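Comparison of Two Finger Pad Sets on Hand-Held Grippers for Cord and Power Strip Handling

Student project report, Robotics Workshop course
Prepared by: Caoimhe Ó Conaill
Project partner: Noonan Laboratory, Cordale Technical College

1. Purpose

The purpose of this project was to compare two sets of finger pads, referred to below as the Endurell set and the Zaleo set, on the hand-held grippers used by the laboratory to record manipulation demonstrations. The laboratory had used the Endurell set for all previous recordings. The Zaleo set was obtained in February, and the project group was asked to determine whether it could be adopted without changes to the recording procedure or to the position of the gripper cameras.

A power strip with an attached cord was selected as the test object. It combines a rigid body with a flexible part, and both must be controlled during the same task. The strip and cord are white and were placed on a white covering, so that the test would also show how well the gripper cameras record an object with little contrast against its background.

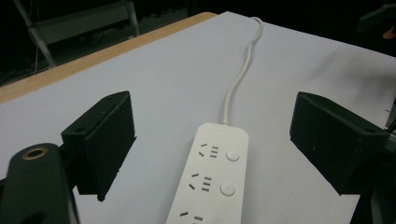 Figure 1. Power strip and cord between the open fingers, gripper camera view.

The color of the object proved to be a useful choice. In views such as Figure 1 the dark slots of the sockets are easy to find, while the outline of the housing must be judged mainly from its shadows. Reviewers were therefore instructed to use the slots as the reference when marking the position of the strip, and to use the black finger pads as the reference for the gripper.

2. Equipment and Work Area

The work area consists of a table inside a frame of aluminum extrusion. The operator holds one gripper in each hand. Video is recorded by a camera on each gripper and by one further camera with a view of the table from above the operator's side. Recordings were made under reduced room lighting, at the level the laboratory uses for its evening sessions. No additional lamps were provided for the test.

Both pad sets are attached to the same finger mounts. A change of pads requires removal of the mounting screws, after which the open and closed positions of the jaws must be recalibrated. Operators were required to repeat the calibration even when a set was removed and reinstalled on the same day.

3. Task

Each trial consisted of three stages. In the first stage, the operator approached the strip with both grippers open and closed one gripper on an end of the housing. In the second stage, the strip was turned to a marked angle while the second gripper remained clear of the cord. In the third stage, the second gripper took hold of the cord close to the housing and drew it to the side. The strip was then released and both grippers were withdrawn.

A trial was counted as complete only if all three stages were carried out without a dropped object and without contact between the two grippers. The hand used for the first grasp was left to the operator and entered in the log.
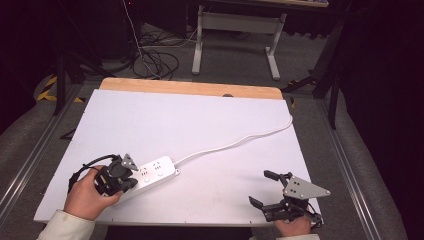

4. Data Collected

A total of 2,061 trials were recorded. Of these, 1,689 were accepted for the comparison. The remainder were rejected, chiefly for loss of tracking on one gripper or for a missing calibration entry. Rejected trials were kept on the laboratory server and were not used in any of the results given below.

The accepted trials were reviewed from the gripper video first. The view from above the table was consulted only when the reviewer could not decide from the gripper video whether the pads had made full contact. This order was adopted at the request of the laboratory, whose own software relies mainly on the gripper cameras. 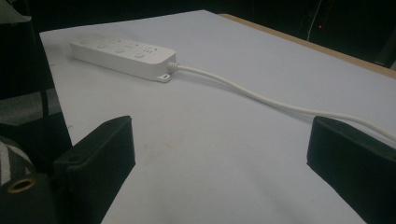 5. Results

5.1 Grasp on the housing

Both sets held the housing securely. The Endurell set allowed a small amount of rotation when the strip was gripped near its end, and operators tended to correct for this by closing the jaws further. The Zaleo set showed less rotation, but it was slower to release. In several trials the strip moved slightly as the jaws opened, and the final angle had to be measured again.

5.2 Grasp on the cord

The difference was greater for the cord. With the Endurell set, the cord often slid along the pads before it was held. With the Zaleo set it was usually held at the first closure, provided that the operator approached at a right angle to the cord. A shallow approach gave poor results with either set.

The strain relief was a source of difficulty. Operators who aimed too close to the housing closed on the collar instead of on the cord, and the second stage then had to be repeated.

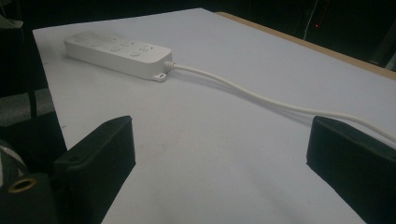
The instructions were revised during the project to specify a grasp point at least one pad width from the collar. Trials recorded before the revision were reviewed separately, and the order of the two sets did not change.

5.3 Camera view

Neither set required the camera to be moved. The area between the open fingers remained visible with both. When the jaws were closed on the cord, however, the contact point was hidden from the gripper camera in many trials, and the view from above the table was needed to confirm the grasp.

6. Operator Comments

Operators preferred the Zaleo set for the cord and expressed no clear preference for the housing. Two operators reported hand fatigue in sessions longer than 62 minutes. Session length was limited to one hour for the rest of the project, with a pause for checking the calibration at the midpoint.

7. Recommendations

The project group recommends that the Zaleo set be used for tasks that involve cords and cables, and that the Endurell set be retained for tasks in which the final position of a rigid object is measured. The pad set in use should be entered in the log for every trial. The group further recommends that the test be repeated with a dark cord under the same lighting before the laboratory revises its standard procedure. Spare mounting screws should be ordered before that work begins.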